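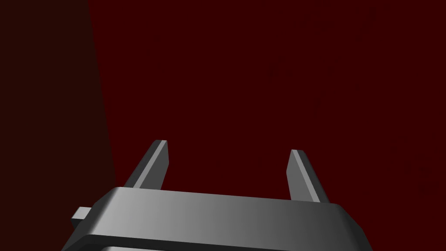 Shop Tips: Sharing the Bench With a Pick-and-Place Arm
By Musyoka Simiyu
May 28, 2022

We put our first arm into the parts room at Kirui in December, and I still get a kick out of walking in and seeing the sorting done before the kettle has boiled. I build and pack small hardware kits for a living, in a shop in Sarbridge with one long bench and not enough shelves. Picking up little blocks and putting them in trays used to eat half of every shift. Now the arm does most of that and the rest of us do the parts of the job we like better (mine is fixing jigs, and I will talk about jigs to anyone who stands still).

People from other small shops keep asking what changed and what they should do first, so I've written down the tips I find myself repeating. Ours is a Gronico arm with a plain two-finger gripper, and we plan its moves in Stistia on the office computer. Most of what follows should carry over to whatever you have.

Practice on the screen first

Do this even if you're itching to see the real thing move. I certainly was! Build a bare-bones version of the job on the computer: the gripper, one part, one surface. Leave out the shelves and the trays and the radio. With so little in there you can see what the fingers are doing, and you can run the same pick over and over while you eat your sandwich.

Start with the fingers wide open and empty, and look at them from behind, then from the side, then from straight overhead. You'll learn how much room the hand takes up, and it's always more than you think. The housing is bulky compared with the fingers, and it's the housing that will knock over your neighbor's coffee.

Then add one part. Pick something simple with flat sides. Save the springs and the rubber feet for another week.

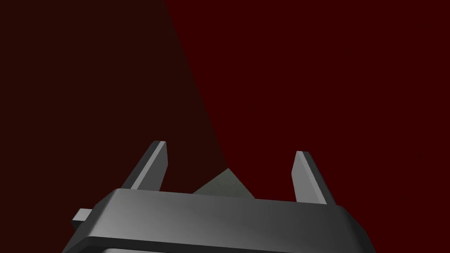
Fingers open on the practice screen, with the tip of a gray-green part showing between them.

Check more than one view

From behind the hand, the gripper body can hide most of a small part. You see the top of it poking up and you assume the rest is sitting where it should be. Set up a second view from the side and keep both open. It takes a minute and it has saved me a lot of muttering.

Shadows can fool you too. A dark patch across a dark surface makes it hard to judge how far away anything is, so if you can move the light, move it. On the real bench we clamped a cheap desk lamp on each side and stopped guessing.

Give the part a home

An arm likes to find things in the same spot. So do people, it must be said, and the best thing to come out of this whole change is that our bench is finally tidy. Cut a shallow nest out of scrap plywood, screw it down, and mark the outline with a paint pen so that whoever refills it can see at a glance which way the part goes.

Sand the inside edges of the nest. A part that catches on a splinter comes up crooked.

Make the walls lower than you'd like. The fingers need to get down beside the part, and a tall wall will stop them short.

Leave clear space on both sides of the part for the fingers to come down. On our bench 30 millimeters is comfortable, but measure your own hand with the fingers all the way open and go from there.

Slow is fine

We run ours well below full speed, and the trays still fill faster than we can label them. A slower arm is quieter, easier to watch, and kinder to the parts. If you time one pick and multiply it out across a shift, you may find that you never needed the fast setting at all. Our first tray of 90 came out so neat that I took it home to show my family, who were polite about it.

Squeeze lightly, too. Begin with the softest grip that will hold the part and go up a little at a time. Painted parts show finger marks very quickly. A strip of bicycle inner tube glued to each finger works well on ours — rough it up with sandpaper before the glue goes on, and replace it when it gets shiny.

Talk about the jobs before the arm arrives

I wish we'd done this sooner. There are six of us on the floor, and for the first couple of weeks everybody was wondering the same thing and keeping it to themselves. When we finally sat down together, it took one lunch to sort out who would do what. Two people wanted to learn the software. One wanted no part of it and took over incoming checks, and she catches bad stock now that used to get all the way to the customer. Nobody went home with fewer hours, and that was agreed out loud before we switched the thing on.

Some of the change is harder. Sorting by hand was dull, but it was also when we talked. With the arm running, people drift off to separate corners and the room can get very quiet. We now take our break together at the far end of the bench, and I'd put that on the list right next to the sandpaper.

Let everyone drive

Don't let one person become the only one who knows how it works. We keep a notebook by the stop button, and each change goes in it by hand: what was moved, who moved it, what the setting was before. Anyone on the floor can stop the arm for any reason and doesn't have to explain. New people get to run the practice version on the screen as much as they want before they touch the real controls, and it's wonderful to watch somebody go from nervous to bossy in an afternoon.

Small things worth doing

Tie back long hair and leave the dangly lanyard on a hook.

Wipe the fingers with a dry cloth at the start of each shift.

Put tape on the floor where the arm's reach ends, and put the trash can outside the tape.

Save a copy of any program that works before you improve it. I have improved several good ones into the ground.

Label the trays on the end and the lid, both. Lids wander.

Keep a box of hand-sorted parts ready for the days when the arm is down. Eight trays gets us through a morning.

If you've found a good way to hold round parts in a plywood nest, I'd love to hear it. Mine still roll.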